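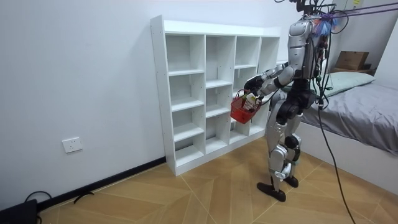
Keeper handled a deliberate backpass, ref gave a penalty. Right or wrong?

Posted by Wekesa Magesa, February 16, 2025

Need this settled before our league meeting as the two clubs are still arguing. Men's Sunday league, second division, Vevberg v Ikent. I help run the Vevberg side so yes I'm biased, but will try to put it down straight.

60 minutes gone, 1-1. Our left back under pressure near the corner flag, knocks it back to the keeper with his foot. Bit heavy, bobbling all over the place. Keeper goes to kick it clear, misses it completely, ball spins off towards the goal and he dives back and claws it off the line with both hands. Definately would have gone in otherwise. No Ikent player touched it at any point. Their number nine was chasing but was still a few yards away.

Ref blows, points to the spot, then shows our keeper a red card for denying a goal. Pen scored, we're down to ten with a defender in the gloves, lose 4-1.

Our lot say it should have been an indirect free kick and no card. Ikent say it's handball on the line, stops a goal, what else could it be. The ref told our captain that once the keeper has had a go at kicking it, it's "a new play" and the backpass rule has gone, so he treated it like any outfield player. I've never heard that in my life but I'm not a ref.

Three things really —
what should the restart have been
should there have been any card
is there any point appealing, or is the result the result

Also where would the free kick be taken from if it's on the goal line? Somebody at the bar said you can't have one inside the six yard box. That doesn't sound right either.

Thanks in advance. No video, before anyone asks.

Mwanaisha Shirima

Did eight seasons with the whistle, now mostly assess newer refs at weekends.

The penalty is wrong. So is the red. Sorry, I know that's no comfort.

A goalkeeper inside his own area can't give away a direct free kick or a penalty for handling. If he handles when he isn't allowed to, e.g. a deliberate kick from a team mate, it's an indirect free kick to the other side. Doesn't matter that it was going in. The denying a goal by handball bit doesn't apply to a keeper in his own area in this situation, and the law says as much, no card for the handling offence itself.

There is one exception and people mix it up. If the keeper restarts play himself (goal kick, free kick) and then plays it a second time before anyone else touches it, and that second touch stops a goal or a promising attack, then he can be carded, even with his hands. Still an indirect free kick, mind. But your game wasn't a restart so leave that one alone.

Now the awkward part. Your ref was half remembering something real. If the keeper clearly kicks or tries to kick the ball to release it into play and it goes wrong, he IS then allowed to handle it. That was added a few years back for exactly this, the sliced clearance that loops up or spins backwards. So if he had a proper swing at it and missed, as you describe, then there's no offence at all. Not even the indirect. Play on, 1-1, everybody moans.

So depends what the ref saw:

Genuine attempt to clear — no offence, carry on.
Just trying to control it, or dithering, then picks it up — indirect free kick, no card.

Neither of them ends in a penalty. From your wording I'd go with the first.

On position. You can have an indirect free kick inside the six yard box, but it gets moved out to the nearest point on the goal area line that runs parallel to the goal line. So six yards out. Defenders can stand on their own goal line between the posts even though that's nearer than ten yards. Chaos every time, normally hits somebody in the stomach.

Appeal, see what your league rules say. A ref's decision on facts connected with play is final nearly everywhere. Getting the law itself wrong is a bit different and some competitions will look at it, but I've seen a replay ordered once, and that was in October years ago with both clubs agreeing to it. The red card is the better thing to chase. Write in about that on its own, keep it short, no adjectives about the ref.

Kipchumba Makokha

Never a pen. Keeper can use his hands in the box thats the whole point of a keeper lol

We had same thing at Elia under 16s, ref gave indirect, 30 people arguing for what felt like a week, then they rolled it sideways and blasted it over. Id just take the defeat tbh, appeals cost money and you get a name for it

Anahera Brunton

Agree with Mwanaisha on the law, only adding the admin side as I was league secretary for a bit.

Check the deadline first. Ours was counted from the final whistle and not from when the report came through, and we had to bin good appeals over that. Second, ask for the ref's report before you write anything. If he's put down what he told your captain, the "new play" line, then it's there in his own words that he applied the law wrong. If he's written something vaguer like "goalkeeper prevented goal with hands" you've still got a case on the red, as a keeper in his own area can't be sent off for that.

Get Ikent's captain to confirm that the ball was handled inside the area if he's willing. He's got his three points so he might be decent about it.

And don't mix the two requests in one letter. Card on one sheet, result on another if you must. Ours got stuck together once and the whole lot was thrown out on the weaker half.

Wekesa Magesa

Brilliant, thanks all. Spoke to the keeper again, he swears he took a full swing at it (has the grass stain to show for it) so sounds like no offence at all, which makes it worse. Deadline is closer than I thought so letter about the card going in tonight. Will leave the result, half the lads want to fight it but we were poor after the sending off and there's the fee to find.

Will post back when they reply.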